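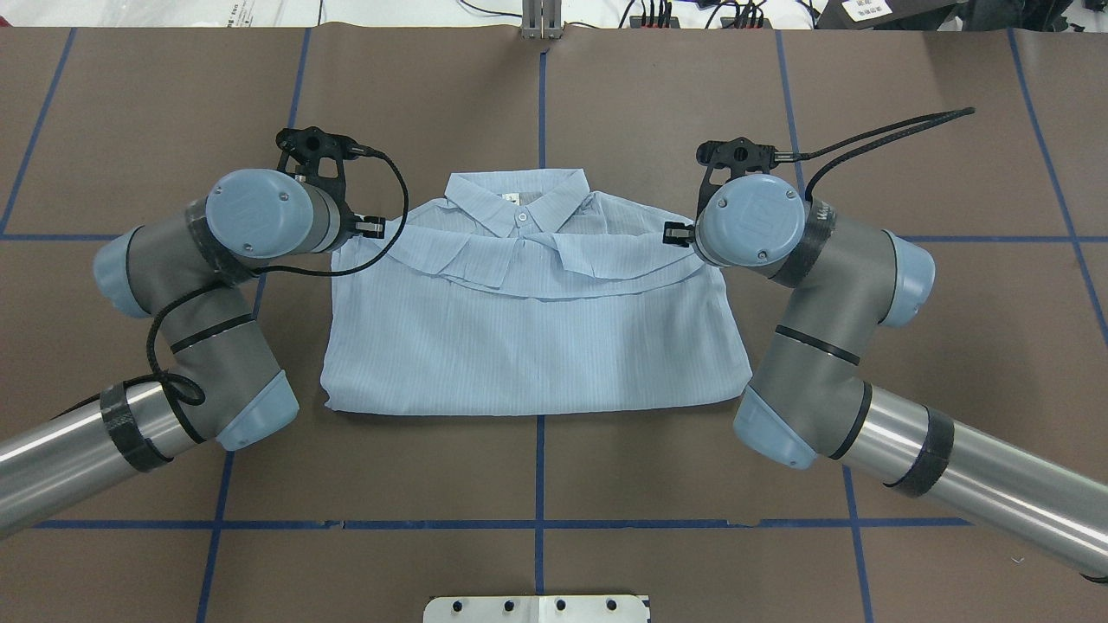

Two-arm folding station with a button-up shirt on the taped work surface.

Husance Two-Arm Folding Station: Setup and Care Kit

Hi, I'm Rima Shboul, and I look after the folding stations at Rulix. I put this kit together after two years of hunting through drawers for the right hex key (the short one, always the short one!). It has what I use to get a station squared up and keep it that way.

What's in the box

Blue grid tape, two rolls
Spare fingertips, two pairs, with screws
Black cable sleeve, 50 inches
Hex keys and a small torque driver
Lint brush and a pack of wipes
Printed setup card

Part number 796. It fits the Husance station with the standard grippers. If you have the older Cinach grippers, you want kit 232, which has the wider fingertips and a longer screw. Please check before you order, they look really close in the bag.

Laying the grid

Take up all the old tape first, even the bits that look fine. I start from the middle of the table and work out to the sides, pressing each line down with a plastic card. Don't stretch it! Stretched tape creeps back overnight and then your shirt corners are off by Monday and you're blaming the software. When the grid is down, run the arms through their home position and touch each fingertip to its mark on the setup card.

Fingertips

Fabric is sneaky. It wears a shine onto the tips, and once they're shiny they start letting go of thin cotton, usually at the collar where you need the grip most. Swap both arms together, left and right, so they pinch the same. Snug the screws with the driver and stop when it clicks. I brush out the lint every morning before the first run and wipe the tips at lunch.

Cables

The braided gripper cable needs a loose loop at the elbow. Too tight and it tugs on the wrist, too long and it drags across the shirt and pulls the fold crooked (ask me how I know). Move the arm by hand to its farthest reach with the power off, check the loop, then fasten it. If the braid is fraying, cut a piece of the sleeve and cover the worn spot until you can get a new cable in.

Price and ordering

The kit is $112, shipping included. Extra fingertips and tape are sold separately. Send station questions to me or to Nithin Thampi in parts, and put your gripper type in the subject line.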